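Last updated April 21, 2007. Questions about the Britico advertiser accounts should go to Krisztina Dudás in campaign operations.

## Fernudance video network: questions from advertisers

### What is Fernudance?

Fernudance places short video adverts before and after clips on partner websites. Advertisers book through Britico, which sells the space, checks the files and sends the reports. The partner sites choose which categories of advert they accept.

### How long can an advert be?

Up to 14 seconds before a clip. Adverts shown after a clip may run to 55 seconds, but viewers can close these at any point. A file that runs over is returned to the advertiser; we do not trim it.

### Can I choose which sites carry my advert?

You can choose by category – news, travel, technology, food and so on – and you can block individual sites. You cannot book a single site through the network. For that, contact the site's own sales desk.

### What counts as a view?

A view is logged when the advert has started to play and the player window is on the active page. Reloading the page counts as a new view. If the same viewer sees the advert again in another clip, that is also logged as a new view, but the daily report lists unique viewers in a separate column.

### Can I supply still pictures in place of a video?

Yes. Stills are joined into a plain slideshow with no sound. Send them at the same size and in the running order you want. Captions must be supplied as text, not drawn on the picture.
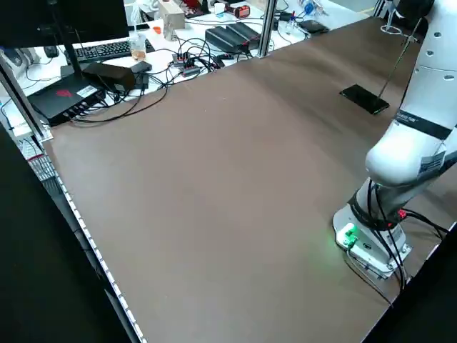
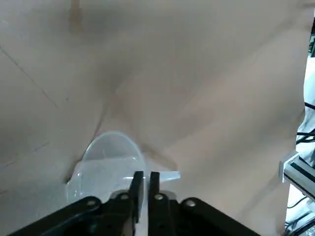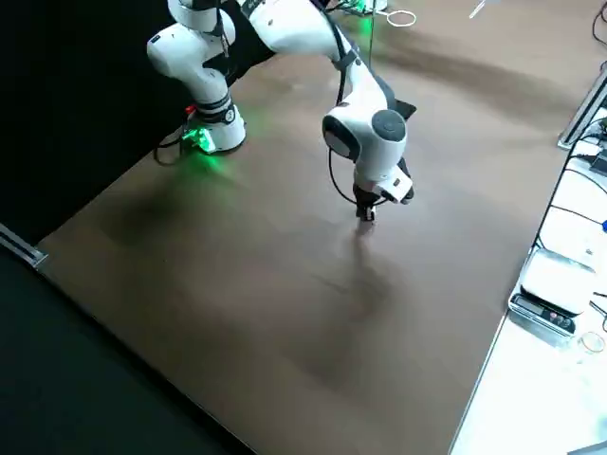 *First and last stills: white robot arm at a brown work surface.*

### What is the Undo window?

Undo lets you reverse a change to a live campaign within 2 hours of saving it. It covers budget, dates and category choices. It does not cover replaced video files, which go back through checking. Money already spent during the window is not refunded.

### Why does my Escobar report show different figures?

Escobar counts page loads on the partner site. Our own report counts started adverts. The two will rarely match, and the Escobar figure is normally the higher. Invoices are based on our report only. If you think a figure is wrong, send both reports for the same dates and give the campaign number.

### Do you still accept the old file format?

No. It was withdrawn in February. Campaigns that were already live at that point will run to their end date, but they cannot be extended or copied.

### How long does checking take?

Allow 2 working days from upload. Adverts for alcohol, medicines or loans also need approval from the partner sites, and we cannot give a fixed time for that – book early if your start date matters.

### Can I stop a campaign early?

Yes, from the campaign page. Adverts already loaded in a viewer's player may still be shown after you press stop, and these are billed as normal.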